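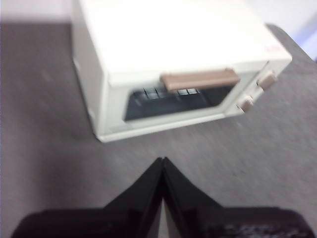 Gripper and wrist camera tips, bench notes, June batch

Quick ones this time. We had two grippers on the bench, the Mollero and the Pultolon, same arm, same little jobs. Toy kitchen stuff mostly: doors, knobs, lids. Notes in no real order.

Close the fingers before you drive up to anything. Closed tips make a decent pointer – line the peak up with the bottom edge of the toy, stop, look, then open. Going in open we clipped a knob more than once.

Slow down for the camera. Wrist cameras smear badly when the arm swings. At 700 on our speed slider the edges came out doubled, at 500 fine. Our slider, no idea what yours says. Gitau runs 600 and lives with it.

Light. Overhead light on a pale plastic toy = white blob on top, black hole in the window. Turn the exposure down a notch and aim for the handle. A tan handle on a cream door is easy to find, cream on cream would be a pain.

Put carpet under light toys. On a bare bench they skate off as soon as you pull a door. Gray carpet offcut from Ildale, does the job. Still slides a bit if you yank. Double sided tape under the base if it does, but test the tape on a scrap first, some of it leaves goo.

Bar handles: come from above, one finger behind, one in front, pull down and out in an arc. Don't pull straight back. The Mollero tips are narrow so they fit behind most bars. Pultolon tips are fatter, needed a second try on anything tight, but once it had hold it stayed put.

Short round knobs. Harder than they look. Grip square on, not from the side, and turn the wrist only. If the arm is turning too, your center is off. Woo-jin marks the center with a pencil dot and wipes it after.

Pads! Wipe them. Damp cloth, no solvent, let them dry properly. Dusty pads slip and you will blame the controller. (We blamed the controller for a whole morning.) Speckled rubber ones show dirt less so wipe them even if they look ok.

Cable on the wrist camera – leave a loop. Bigger than that. Velcro strap, not zip tie, you will be moving it agian.

Controller: tried the Głowacki pendant and a plain game pad. Game pad is quicker to learn, thumbs get jumpy near the end of a move. Pendant is slow but stops where you tell it. Žydrūnas wants the pad for everything. I'd say pad to get close, pendant for the last bit.

Comparing two grippers, keep it fair: same toy, same spot (chalk round the base), same person driving. We do 6 tries each, then swap. Write it down as you go, you wont remember which one dropped the lid.

Which one? For doors and handles, Mollero. For lids and chunky blocks, Pultolon. Knobs, still arguing.

Spare pads are in the blue tin, second drawer. Put the lid back on.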